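Household Textiles, Evening Course at Hedorthorpe
Handout 4: Washing, drying and putting away

Welcome back, everyone, and thank you for bringing in so many lovely old pillowcases last time. We ran out of time before we got to storage, so I have put it all down on paper, along with the bits about fibres that several of you asked me to repeat.

Let us begin with cotton, as most of what we own at home is made of it or has a good deal of it mixed in. Cotton is stronger wet than dry, so it will put up with a hot wash and a fair amount of rubbing. What it does not enjoy is being baked bone dry in a machine and then left in a heap. The creases set, and you will need steam to get them out again. Take things out while there is still a breath of damp in them, give each one a good shake by the corners, and smooth the hems with your hands before you hang it.
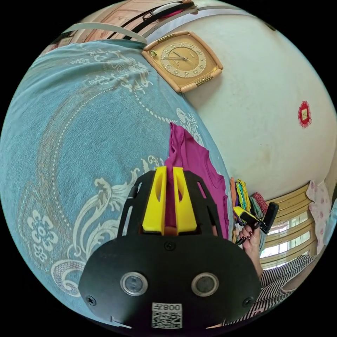
Linen behaves in much the same way but creases more readily, and I would always iron it damp. Wool is another matter altogether. It loses strength when wet, so please don't lift a soaked jumper by the shoulders - scoop it up from underneath, roll it in a towel and dry it flat. Viscose is weaker when wet too, which surprises people, as it feels so much like cotton in the hand.

Now, folding. There are as many ways as there are grandmothers, and I shan't tell you yours is wrong! The thing to remember is that a fold kept in the same place for years will wear through, especially in linen and anything heavily starched. If you have good tablecloths, take them out once a year (I do mine in August) and refold them in thirds if they were in halves, or the other way about. 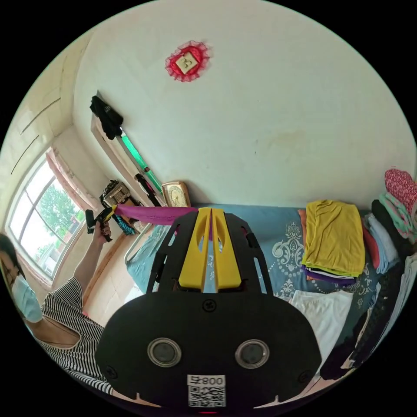

Long narrow pieces such as sashes, ties and curtain bands are better rolled than folded. Start at the plainer end, keep the roll fairly slack, and tuck a bit of acid-free tissue inside if the cloth is at all delicate. Bright reds and pinks should be tested for running before they go anywhere near white cotton. Press a damp white rag on an inside seam for a minute and look at the rag.

For next time, please read the Lirnance booklet up to page 38 and bring one item from home that has gone wrong in the wash. Shrunk, felted, faded, anything will do. The cupboard key is on hook 13.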